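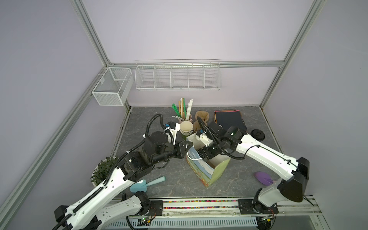
Getting the counter back after a party

I love having people over and I do not love the morning after. We had 50 for my sister's graduation (yes, in our little house on Rindlow Street, yes, we are still finding napkins) and somewhere between the second coffee and the last trash bag I worked out a system I've stuck with ever since.

Start with the soaking

Before you pick up a single cup, fill the sink with hot water and a squirt of dish soap and get the sticky stuff in there. Serving spoons, tongs, anything that touched the bean dip. Then go have breakfast! Dried-on cheese lets go after half an hour and you'll save your elbows.

Nested bowls that won't come apart

Stacked them damp, didn't you? Me too, every time. Put cold water in the top one, stand the bottom one in warm water, wait a minute or two and twist gently. Don't pry with a butter knife. I chipped a good one that way in December and I'm still mad about it.

Paper cups

Dump the liquid first, always. A trash bag with a few inches of old lemonade in the bottom WILL leak on the way to the curb. I keep a bucket by the back door just for pouring out.

Smelly cups

Plastic holds on to coffee like you wouldn't believe. A spoonful of baking soda, warm water to the top, leave it overnight. My neighbor Chiharu Kobori swears by a slice of lemon as well, and her kitchen always smells better than mine, so I've started doing both.

Utensils

Let them dry all the way before they go back in a cup or crock, especially the wooden ones. I lay mine on a towel and turn them over once (okay, sometimes I forget). If water collects at the bottom of the crock you'll get that swampy smell, and then it's baking soda time again.

Wire baskets

Old toothbrush, dish soap, and work along the wires, then rinse in the shower if they're too big for the sink. Shake them outside and hang them back up when they're dry.

Next week: candle wax on tablecloths. Bring your iron!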